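Nelia Two-Arm Table Unit: Demonstration Visits

Home > Equipment > Two-arm units > Nelia > Come and see it

Hire or purchase | Demonstration visits | Delivery and setting up | Spares

If you have read the main page for the Nelia and are still not quite sure what you would do with one, you are in very good company, and the best thing we can suggest is that you come and spend a morning or an afternoon with us. We have been running demonstration visits at the Mosetti workshop for a good while now, and most of the people who end up hiring or buying a unit tell us it was the visit that settled it (and a fair few who came along have gone home again perfectly happy to carry on as they were, which is fine by us too!).

The Nelia is a two-armed robot with a hand at the end of each arm, meant for work at a table. It picks things up, moves them, holds one thing steady while it does something to another, and puts things away. It is not fast. We say so at the start of every visit because people have seen films of robots in car factories and arrive expecting a blur. What it is good at is handling a mixture of ordinary objects that were never made with a robot in mind, and that is what we show you.

What happens on a visit

Visits start at 10 in the morning or at 2 in the afternoon and last until lunch or until the kettle goes on for the last time, whichever suits. Korkor Abugri looks after the bookings and will meet you at the door. There's a short talk first, sitting down, with tea, and then we go through to the workshop floor and stay there for the rest of the session.

Seidu Ansah runs the demonstration itself. He likes to begin with the arms switched on and doing very little, so that everyone can get used to where they reach and how they move, and then he works up through single-handed jobs to the ones that need both hands together. You're welcome to interrupt him at any point. He has been interrupted by schoolchildren, by retired engineers and once by an entire choir, and he is very hard to put off his stride.

We use household bits and pieces for most of it. A visitor from a packing firm once asked why we didn't use "proper" test blocks, and the reason is simply that blocks are too easy. A block is the same on every side and sits wherever you leave it. Kitchen and cleaning things are all different shapes, some of them are slippery, some of them shine, and a soft packet changes shape the moment you take hold of it. If the hands can cope with a tableful of those then you have a much better idea of whether they will cope with whatever is on your own bench.

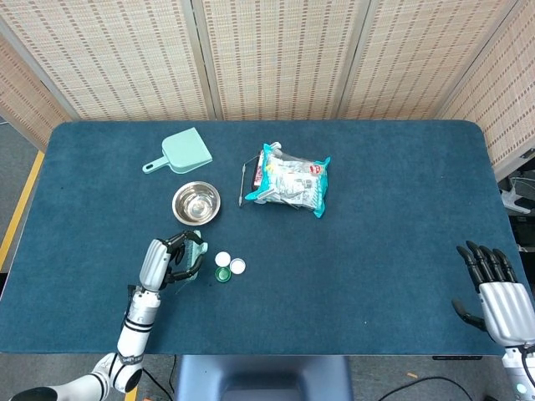

The small items are the ones visitors tend to crowd in for. A bottle cap on a fuzzy cloth surface is a fiddly thing to pick up, even for a person with cold fingers, and you will see the fingertips come down either side of it, have a think, and either lift it or nudge it along and try again. Seidu never hides the second attempts. If you are planning to use a Nelia for sorting you need to know how it behaves when it misses as well as when it doesn't, and we would far rather you saw that here than found it out after the van had gone.

Shiny things come up a lot as well. Polished steel throws light about, and the cameras have to work out where the bowl ends and the reflection starts. We've improved this a great deal since the first units and it is now something we rather enjoy showing off, though strong low sun through a window can still upset it. Do tell us if your room has big windows facing the afternoon. We can talk about blinds.

Then there are the two-handed jobs. One hand holds, the other works, and the two have to agree with each other about where they are. Brushing something into a dustpan is a favourite, as it looks so simple, and after watching it for ten minutes most people go home and look at their own hands a bit differently. I certainly did the first time!

Having a go yourself

After the break, anybody who would like to can sit down and guide the arms. You wear a light pair of gloves, the robot follows your movements, and Nhyira Fiadzo sits next to you and talks you through it. Please don't worry if you feel clumsy. Everybody does for the first few minutes, and then something clicks and it becomes quite hard to get people to hand the gloves over. We allow each visitor a fair turn, and if the group is small you can have a second one.

Guiding the arms by hand is also how you would teach a Nelia a new job at your own place, so it is worth watching even if you'd sooner not try it. Nhyira can show you how a handful of guided runs are saved, looked through and tidied up, and what the unit makes of them afterwards. She will be frank about how many runs a job is likely to want. A simple pick and place may be happy with 48. Something with two hands and a soft bag could need 200, and that means a couple of patient days for whoever is doing the guiding.

Bringing your own things

Please do! It's the most useful part of the session for a lot of people. Bring a small box of whatever it is you handle, and we will put it on the table and see what happens. We have had seed packets, door handles, jars of jam, hymn books and a great many cable ties. A few things we ask:

Nothing hot, sharp or alive.
Nothing you would be heartbroken to see dropped.
Liquids in closed containers only.
If it is heavier than a full bag of sugar, ring us first.

Yulan Xu usually joins for this part. She worked on the hands from the earliest drawings onwards and she is the person to ask about grip, fingertips, wear and what can be swapped for what. She also keeps a drawer of spare fingertips in different grades of softness, and changing a set takes her less time than it takes to explain.

The hands

Both hands are supplied as a matching left and right, each with four fingers and a thumb, and jointed all the way along. The black finger covers are the part that wears. They can be replaced on the bench with the small key that comes in the lid of the case, and you shouldn't need to send anything back to us for it. The covers are sold in sets under the name Fludness, left and right together, and at 59 pounds a set we suggest keeping one in the cupboard.

The table covering

People ask about this so often that it now has its own heading. The carpet-like covering gives a little, so the fingers can press down slightly under a flat object without jarring, and small items don't skate away across it. You can use a bare tabletop if your work calls for one (food preparation, for instance, where a cloth surface would be no good at all), and we can set up a hard top for your visit if you let Korkor know when you book.

What you need at your end

A level floor, an ordinary power socket, and enough room to walk all the way round the table. Screens at the back and sides are a help, as they stop the cameras being distracted by people going past, but they don't have to be anything special. Aldana Cisternas, who does our deliveries and setting up, has worked with bookcases, curtains and a row of potted palms. She will come and look at your room beforehand if you are at all unsure, and she'll mark out where the table should go while she is there.

Cables want a bit of thought. Ours run along the floor during demonstrations and we do ask you to watch your feet. For a permanent home we fit covers or take them up the wall.

Booking and cost

Visits are free for groups of up to six. For larger groups, or if you'd like the workshop to yourselves for a whole day, the charge is 150 pounds, and we take that off the bill if you go on to hire. Schools and colleges are not charged at all. Tea is included, lunch isn't, but there is a very decent bakery called Acheampong on the corner and they know us well.

We run visits all through the year with the exception of November, when the whole floor is given over to servicing the hire units and there's really nowhere for anyone to stand. Spring fills up early, so if you have a college group in mind it would be sensible to get in touch before the autumn half term.

The workshop is on the ground floor, with no steps from the car park, and there is a chair at the guiding station that can be taken away to make room for a wheelchair. If loud noises bother you, the arms themselves are quiet, but the compressor in the next bay isn't, and we will gladly leave it off for the session if you mention it.

To book, ring the workshop and ask for Korkor, or use the visit form on the contact page. Please tell us how many are coming, whether you'd like the morning or the afternoon, and what you are thinking of putting in the box.

Related pages: Nelia main page | Fludness finger covers | Hire terms | Setting up your room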